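Home > Cleaning and Care > Stone, Tile and Marble
Print this page | E-mail to a friend

Dull rings on a dark brown marble top, what can I do?

Posted by Intan Sopacua, 19 February 2021

Good evening to all. I have a table with a dark brown marble top, with white veins going through it. The top is 114 cm long and I bought it used, so I do not know if it was ever sealed. I like it very much and I use it every day for work and sometimes also for eating.

My problem is with rings. There are four of them, all on the side where I usually put my glass. They are not darker than the stone, they are lighter and without shine. When I look from above I almost can't see them, but when the light from the window comes from the side they are very clear. I washed with dish soap and warm water, and after that with a mix of water and white vinegar, which my aunt recommended for everything in the house. The rings did not go away and now I think the place where I used vinegar is also less shiny than before.

My neighbor told me to buy Curer paste, but she used it on a steel sink and I am afraid to try it. Is this a stain or a damage? And can I repair it myself, or must I call a person who works with stone? I don't want to pay more for the repair than I paid for the table.

Thank you for any advice, and please excuse my English.

Trilok Maurya

Don't use vinegar on marble. Lemon also not. I had the same thing in my bathroom and I just put a tray on top of it, it is three years now and I am happy. Maybe baby oil can hide it for a while, but you must repeat it and it collects dust.

Tala Awad

Dear Intan, please stop with the vinegar first. What you have is most probably not a stain. It is called etching. Marble contains calcite, and any acid (vinegar, lemon, wine, cola, orange juice, some bathroom sprays) eats a very thin layer of the polish. The dirt is not inside the stone, the shine is missing from the surface. For this reason soap can't help you, and a stain remover can't help you also.

You can check it in a simple way. Clean the place with plain water, dry it well and pass your finger over the ring. If it feels the same as the rest, or only a little bit rough, it is light etching and you can try to repair it at home. If your nail catches on it, then it is deeper and I would ask a stone worker.

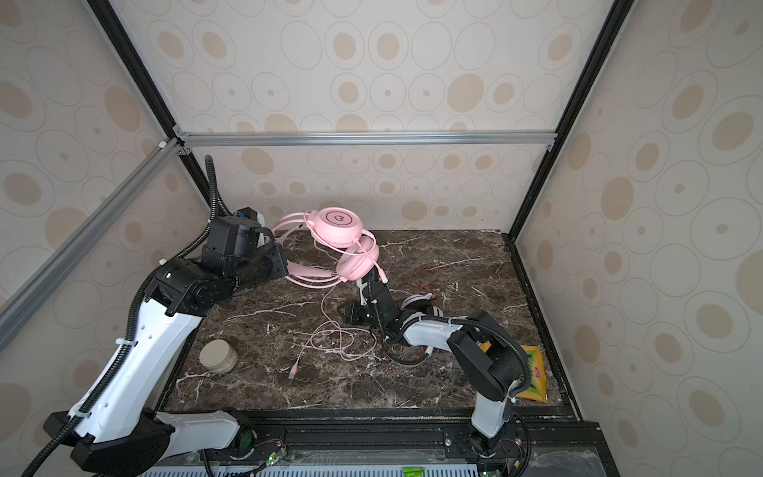
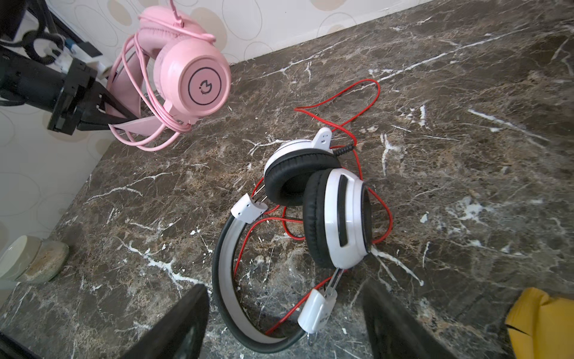
Should the marble be sealed before the rings are polished, or after?

After the polishing. A sealer goes into the small pores of the stone, and if you put it first, the polishing powder will remove part of it and you will need to do it again. Wait until the top is fully dry, one night is good.

For the polishing itself you need marble polishing powder, the one made for calcite stones. Some kitchen pastes are made for metal and they can scratch, so leave the paste of your neighbor for her sink. This is how I do it:

- Put a little water on the ring and a small spoon of powder.
- Rub with a damp white cloth in small circles, with medium pressure, for two or three minutes. Keep it wet the whole time.
- Wipe, rinse with clean water, dry, and look at it from the side, near the window.
- Repeat if the ring is weaker but still there.

Try first on a corner that is usually covered. On dark stone each difference in shine is easier to see than on white, so go slowly and make the edges of the area soft. If you rub only exactly on the ring, you can get a shiny spot in place of a dull one.

For the sealer, read the label for the time. Mine says to leave it for 30 minutes and then wipe all the rest with a dry cloth. Please understand that the sealer helps against oil and coffee, but it does not stop acid. You will still need coasters - I use the cork ones.

Joelle Farah

I agree with Tala about the powder. I only want to add that mine had a wax on it from the previous owner, and the powder did nothing until I removed the wax with a stone cleaner. If the water makes round drops on your table and the shine looks a bit greasy, check for this before you start rubbing.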